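4.3 Comparing finger sets on thin objects

Use this procedure to compare two finger sets on the Planisell hand-held grippers before you commit one of them to a full recording run. Thin, light objects show up differences in closing height and pad grip that blocks and cups tend to hide.

You will need both grippers with marker cubes fitted, a drinking glass, a straw or stick, and a shallow dish. Keep the Nulinora console open on the tracking page.

1. Put the glass near the middle of the table. Leave enough space on each side to bring a gripper in at a low angle.

2. Hold one gripper in each hand and check that both marker cubes are reported as TRACKED. If a cube drops out, turn your wrist until one marker face points toward the head camera.

3. Stand the straw in the glass so that it leans toward you.

4. Open the fingers fully, bring them up on both sides of the straw, and stop. Hold this position until the console shows a steady pose.

5. Close slowly. Lift the straw clear of the glass, then put it back.

6. Do 3 practice lifts, then 49 recorded lifts with each finger set. Enter drops and slips separately.

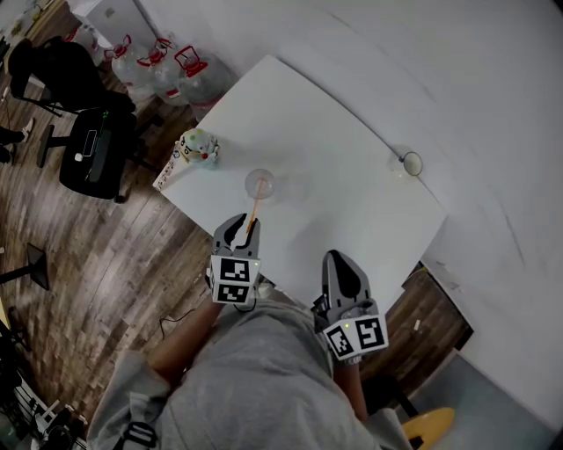

Figure 4-6. Approach position at the straw, fingers open. The second gripper is held clear to the right.

Note: Keep your forearm behind the handle during the approach. Reaching across the cube hides the markers, and the console will fill the gap with an estimated pose -- these lifts should be marked and left out of the score.

7. Change the finger set, run the zero routine from 4.1 again, and repeat steps 2 to 6 with the same straw.

CAUTION: Do not squeeze the rim of the glass between the fingers. The closing force at setting 5 is enough to chip it. Use setting 2 or lower for any lift that starts inside a glass.

If the two sets score within three lifts of each other, treat the result as a tie and go on to the dish test in 4.4. Mayu Hirano's April trial sheet can be used as a template. It has a column for pad wear, which should be filled in before and after each set.

Changing the tracking rate to 96 in the middle of a comparison clears the lift counter. Save first.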